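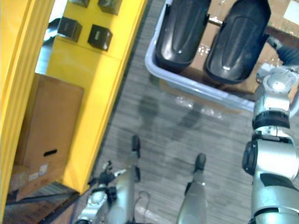

Ticket 714 - left arm lags / drifts in teleop, shell transfer task
Opened by: Anika Van Dusen
Site: Crenshaw
Task: bin to yellow table, black shells, rounded end toward the operator
Status: open, workaround in place

Problem as reported
Left arm follows my hand fine for the first bit of an episode then starts to trail. By the time I'm over the table the gripper is well behind the controller and a bit low. Right arm ok. Let go of the clutch, re-grab, it snaps back to good. Then goes again.

Doing demos for the shell transfer, April batch. Target is 85 clean episodes, can't keep any where the left hand is late, the policy just learns the lag. Tossed 9 so far this morning.

Log

8:40 - Restarted Dirska session both ends. No change.

8:55 - Swapped controllers left for right. Lag stays with the robot's left arm. So not the controller.

9:10 - Checked network, other headset off, nothing else on that channel. Ping flat the whole time. Not that either.

9:25 - Ran left arm through the canned wave with no operator. Smooth, no trailing. Arm itself seems healthy, motors not hot to the touch.

9:50 - Tried hand guiding instead (gravity comp on, me pushing the wrist). Recorded 2 that way. Joint traces look great, but my arm is in the head camera half the time so no good for training. Deleted both.

10:15 - Noticed it's worse when I reach out far and to the left. Near the body it's barely there. Started moving the shells closer to the front edge before each episode and the lag mostly went away. Mostly. 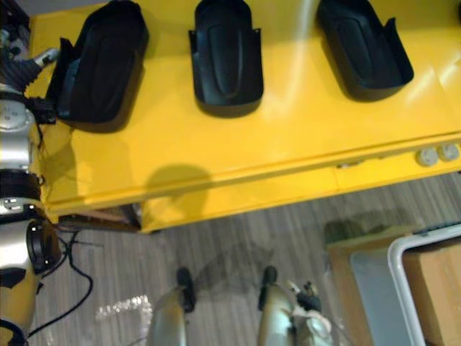
10:40 - Reply from Tresevus support: "Sounds like the reach limiter. When the wrist target goes past the comfortable range the retargeter slows that arm down and doesn't speed up again untill you re-clutch. Please send the retarget log and your shoulder calibration."

10:50 - Sent both. Shoulder calibration was done by whoever was on the headset before me and they are a lot taller. Did not think to check that. My arm at full stretch would be coming in as short, so I've been re-clutching and over-reaching to make up for it, which I guess puts the target outside.

11:05 - Redid calibration, T pose then arms forward then hands on hips. Left shoulder offset changed quite a bit, right hardly at all. No idea why only one side, maybe they were standing crooked.

11:20 - Much better. Full transfer with the left hand at the far side of the table, no trailing untill the very end of the reach. Gripper lands where I'm pointing.

11:45 - Still get it once in a while if I go fast. Slowing down on the reach out helps. Support says speed scaling can be set per arm in the profile but the menu is greyed out for me. Need admin on the Prillitlow profile, can someone at the office unlock it please.

Workaround for anybody on this rig today
- Recalibrate when you put the headset on, even if it says "calibration found"
- Walk the robot in close before you clutch, don't make up the distance with the arms
- If the left hand goes late, stop, mark the episode bad, re-clutch. Don't try to save it
- Keep the arm cable slack clear of the feet when you turn toward the table

Open items
- Admin unlock for speed scaling (office)
- Calibration should be saved per operator, not per headset. Feature request sent to Tresevus
- Somebody check the episodes from before 8:40, they were recorded with the old calibration and I only watched the first few

Leaving this open till I've got a full afternoon without a drop. Will update after lunch.

- Anika

Related tickets
Gripper opens on clutch release
Head camera exposure jumps over yellow table
Dirska session won't reconnect after sleep
Episode marked good with no wrist data
Foot slip on carpet during side step

Crenshaw Teleop Support | Contact the help desk | Back to top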